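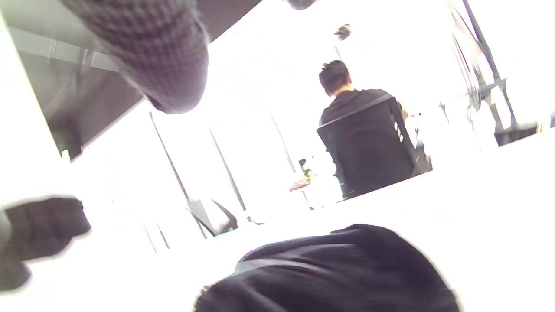 Home Back up Restore Share Help

Part 2: Setting up your first backup

Right, you've got Lidunine installed and you've made your account, so now we get to the bit that matters. I've set this up on my own laptop, my mum's, and every machine in the Rodomham office, and it goes the same way each time as long as you do the steps in order. Allow yourself half an hour for the clicking. The first copy itself takes a lot longer, but you can leave it to get on with things.

You'll need your laptop, its charger, an external drive with plenty of free space, and your account password. Mains power, please – if the battery gives out halfway through the first copy, you'll be starting that copy again.

1. Plug the drive straight into the laptop. I know hubs are handy, but I've had more odd pauses through a hub than I care to remember.

2. Open Lidunine and pick "Add a place to keep things". Your drive should appear in the list within 30 seconds. If it doesn't, press Refresh, then try the other port.

3. Click the drive and give it a name you'll recognise. Mine's called Keane, after the street I used to live on. Keep it short and leave out any slashes or full stops, as the program will only complain.

CAUTION: On the next screen there's a box marked "Clear this drive first". It wipes everything on there! Leave it unticked unless the drive is brand new or you're certain you don't want what's on it. I can't get it back for you and neither can the support desk.

4. Choose your folders. Documents, Pictures and Desktop are ticked already. Have a think about where you really save things (Thabiso Fourie in our accounts team had years of invoices sitting in Downloads, which isn't ticked) and add anything that's missing with the plus button.

5. Leave out the big stuff you can fetch again, such as installed programs and films. It'll only fill the drive.

6. Set your password for the backup. This is separate from your account password and should be different from it. Write it down on paper and put the paper somewhere sensible.
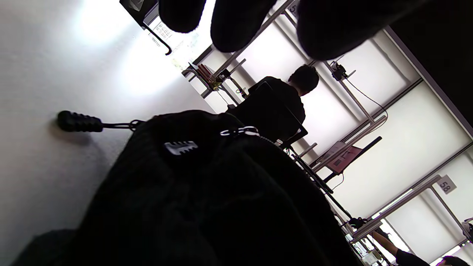 7. Pick a time for the daily copy. I go for lunchtime, when the laptop's on but I'm not hammering away at it. If you miss the slot, the copy runs next time you log in, so don't lose sleep over it.

8. Press Start. You'll see a grey bar that turns green as it goes along. The first copy can take up to 2 days if you've a lot of photos, and it's fine to carry on working while it runs. You can close the lid too, it just stops and picks up where it was.

Note: The bar often sits at 100 per cent for a good while before the tick shows up. It's checking the files it has just copied. Please don't pull the drive out at this point, however finished it looks.

9. When the tick appears, click "Eject safely" and wait for the message before you unplug anything.

Checking that it worked

Do this today, while you're still in the mood. Open Restore, find a small file (a letter, a shopping list, whatever you like) and choose "Put a copy on my desktop". Open that copy and read it. If it looks right, you're done and you can go and put the kettle on. I repeat this every August when the office is quiet, and it takes no time at all.

If something goes wrong

"Drive too full": Go back to step 4 and untick your largest folder, or get a bigger drive. Deleting older copies by hand from the drive itself will muddle the program, so use the Tidy button instead.

Error 1056: This one means another program has hold of a file, nearly always your email. Close it, wait a minute, then press Try Again.

The drive goes to sleep: Some do this to save power. Look in Settings, then Drives, and switch on "Keep awake while copying". Mairéad Duggan spotted that for me after I'd spent an entire morning swapping cables, and I've switched it on for everyone since.

It asks for a password you don't know: That'll be the one from step 6. Find your bit of paper. There's no reset link for this one, I'm afraid – if it's gone, you'll have to start a fresh backup with a new password.

Once you've had a week of green ticks, move on to Part 3, where I'll take you through adding a second laptop to the same drive.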